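Kevton Workplace Renewal Program
Progress report to the Tondberg Fund
Reporting period ending January

Summary of progress

The second phase of the program is on schedule. Its purpose is to replace or restore worn furniture in the shared offices at Kevton, and to leave each workstation cleared and ready for its next occupant. Of the 18 rooms included in the grant agreement, all have been surveyed and most have received their main desk. The remaining deliveries are expected from Irargate before spring.

Spending to date stands at $3,323, against which $2,397 has been invoiced and paid. The difference is committed to drawer units and finishing work already on order. No transfer between budget lines is requested at this time.

Furniture

The Fund asked us to favor wood over laminated board where the price allowed. We have done so in the front offices. The desks chosen for these rooms have a curved main section joined to a long return, so that one person can keep a computer on one side and paper files on the other. Small drawer units fit beneath the return. Staff who tried the layout in the autumn preferred it to the straight desks, chiefly for the additional surface along the wall.

Two matters have arisen with the supplier. The first delivery included drawer units in a darker finish than the desktops, and these were exchanged at no cost to the program. Fixing screws were also short in several packages – Irargate has since sent a further box.

Clearing of occupied workstations

Work in the occupied rooms has moved more slowly. Desks there hold personal belongings, drinks and small packaged goods that must be sorted with the occupant before the surface can be cleaned and oiled. Jae-in Heo, who coordinates this part of the program, has asked each occupant to set aside an hour for the purpose. Items are divided into those to be kept at the desk, those to be taken home and those for disposal. Bottles and mugs are dealt with first, as liquids are the main risk to the finish.

The curved desk in the Jang office is typical of those still on the list. A white mug and a clear bottle with some pink-red liquid in it stand near the middle, with a crumpled plastic bag beside them and several small boxes and packets farther along toward the return. 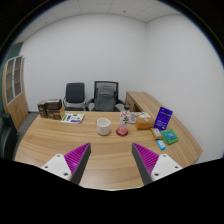
Storage

Shallow trays have been ordered for small packets and stationery, which at present tend to collect on the return section. About 140 trays will be needed across the building. Sample trays were tested in two rooms and found to be slightly too wide for the drawers, and the order was amended accordingly.

Work planned for the next period

The remaining occupied desks will be cleared and oiled, beginning with the Jang office. Drawer units will be checked for level and adjusted where needed. Old desks in sound condition will be offered to other departments before any are sent for recycling. A full list of furniture received, with copies of paid invoices, will be attached to the next report.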